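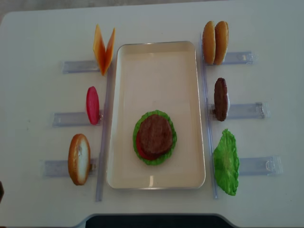
Getting the Burger Cell Ready Again

Print this | E-mail this

I spent most of this week on the burger cell and I have to say, I'm in love with it again. Longtime readers will remember I had pretty much written it off in November, after the wrist cable on the arm went and took my good mood with it. Well, the cable is new, the arm is back on its base, and I've been putting the whole table back in order one fixture at a time.

The fixtures are where nearly all the work goes. People ask me about the arm (everybody loves the arm!) and hardly ever about the clear plastic rails, and the rails are what I could talk about all night. One goes down each side of the tray, with three clip holders sticking out from each, and every piece of toy food gets held on its edge so the fingers can come down on either side of it. Cheese, bun, patty, lettuce, all standing up like toast in a rack. I used to lay the pieces flat and wonder why the gripper kept shoving them across the table.

My routine for setting the rails goes like this. I tape the tray down first, square to the front of the table, and I don't touch it again. Then the left rail, pushed up to a steel spacer so it sits parallel to the tray. Then the right one, same spacer. Only after both rails are down do I put the clips in, and I start from the far end and come toward me. If I start from the near end I lean on the ones I've already done. Ask me how I learned that.

The clips are Semell clips that I ordered in a bag of 50, and they're a little tight from the bag. I open and close each one 20 times by hand before it goes anywhere near the cell. It sounds fussy, and it's a nice thing to do while the coffee brews. A tight clip will hang on to a patty while the arm is pulling, and then you get this awful little twang and the whole rail creeps. A loose clip is worse, though. The lettuce is the one to watch — it's so ruffly that it never sits the same way twice, and it will lean whatever you do. I've stopped fighting it and just let the pick point sit lower on the leaf.
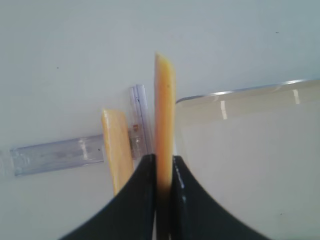

By Jarlath Fitzgerald
Friday, 21st May

Anyway, fingers. I had been running the old straight pads since forever, and Feng-yi Huang finally talked me out of them. She runs a much bigger Wakik arm at her shop and she has opinions! Her advice was to quit testing the grip on big easy things like a bun and try it on something skinny. So now I check with the long yellow-orange sticks too. A stick is a terrific test piece. If the two fingers don't close evenly, it tips over sideways the second they touch it, and you can see it from the wrist camera without any measuring at all. When they're right, the stick stands up straight between them and looks as if it grew there.

Getting them right took me most of Wednesday evening. The left finger was closing ahead of the right one, just a hair, and I chased it through the software for much too long before I put a hex key on the mounting screw and felt it turn. Loose! I backed both screws out, wiped the threads, put a dot of blue threadlocker on each and snugged them up again with the fingers closed on a flat gauge. Then I let it all sit overnight, which took more patience than I usually have.

The other thing I changed was the closing force. I had it way up, a leftover from when I was picking up wooden blocks, and for toy food that's silly. I brought it down a step at a time and tried a stick at every step, and then a patty. It's set at 310 in the controller now. That's the controller's own unit, so don't copy my number onto your machine and expect it to mean anything.

A word on clear plastic, which I keep getting mail about. Yes, it's harder for the cameras. Reflections move when the arm moves, and a clear rim up close can be a bright line from one angle and next to nothing from another. I don't ask the cameras to find my clear parts at all. The positions of the rails are taught by hand, and I reteach them whenever I've lifted a rail. It takes me 5 minutes a side with the radio on.

Still on the list: a better strain relief for that wrist cable (the Sandhu one I bought doesn't fit, and I'm going to try filing it), a wipe-down of the tabletop, which has picked up smudges again, and new tape for the tray. I also want to try the softer pads that Feng-yi swears by. She's mailing me a pair and I've been checking the mailbox like a kid.

Recent posts
Wrist cable, round two
What I keep in the drawer under the arm
Teaching points by hand without losing your temper
The Cetar controller finally gets a fan
Lettuce is hard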